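Speaker notes – Plain surfaces: looking after white worktops and wall panels
Allach hall, 2 pm session

Slide 1
Welcome, phones off, tea at the back afterwards. Say who the talk is for: people who look after shared kitchens, workrooms and craft rooms. I ran the workroom at Jomine before I moved to Babaei, so most of this comes from those two places.

Slide 2
Start with the join at the back, where the upright panel meets the flat surface. It gets less attention than any other part of the room. People wipe the middle and stop a hand's width short.

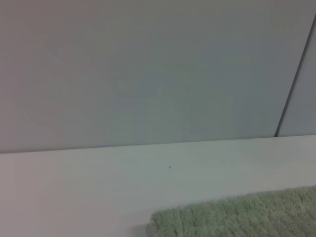 Dust and crumbs end up along that line, and a flat cloth rides straight over them. Fold the cloth to a point and run it along the join in one go, then turn it over and come back. Corners between two panels get the same treatment, top to bottom. Don't flood them. A damp cloth is enough.

Pause for questions on sealant. Keep it short, there is a whole talk on sealant in March.

Slide 3
Marks. Pale surfaces show everything, and the first job is to work out what you are looking at. Run a fingernail across it. If the nail catches, it may be a scratch or a gap. If it doesn't, treat it as ink or dirt and start gently.
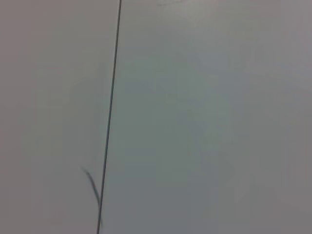
Order of attack: warm water, then washing-up liquid, then a little spirit on cotton wool, tried first somewhere out of sight. No scouring pads – they dull the finish and the dull patch shows more than the mark did.

At Babaei we checked 100 worktops and wrote down every mark. 56 came clean with soap and water alone. Give people time to copy that down.

Slide 4
Daily routine, 2 cloths, one damp and one dry. Clear everything off before wiping, don't work round things. The Prernura handout has the full list, copies by the door.

Questions until ten to three. Stack chairs on the left.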